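Labeling cables by length, and what it did to my standby numbers

I moved the home office to the back room in October and used the move to redo the power side. The old layout had grown one charger at a time for years, and I could no longer say which adapter fed which device.

The first job was measurement. I put a Bendus inline meter on the wall outlet and logged the idle draw overnight with everything plugged in and nothing charging. The log ran to 1,862 samples. I threw out the first 80, which still had the monitor going to sleep in them, and used the median of the rest. Then I pulled one adapter at a time and repeated the reading. Two old adapters accounted for most of the excess. Both were fixed-voltage bricks for devices I no longer own.

The second job was labels. Color coding had failed me before – the tape fades and I forget the key. This time each label carries a length in feet, the connector at each end and the highest current I have measured through it. I print on Ruvitley wrap stock at 8 point. Anything smaller smears when the label goes around a thin jacket.

Cables and a wooden tabletop:

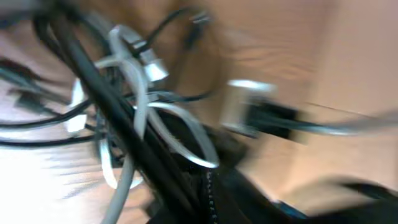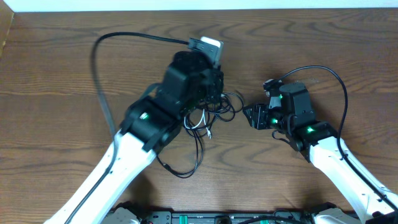
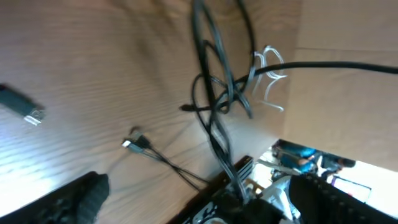
Comfort Aryee wrote in to object to the current figure. Her point was that a measured maximum says more about the load than about the cable, and that a voltage drop at a fixed load would let me compare two cables directly. She uses a Vundier dummy load set to 2 amps and writes only the drop on the tag.

I think she is right for anything that carries power, so I will redo those labels. Data-only leads keep the length and connector types.

One open item is the Nkosi power strip. Its switch has an indicator lamp that draws a little even with no load, and my meter is not trustworthy at that level. I have ordered a shunt resistor and will measure it separately. Until then the strip is left out of the totals.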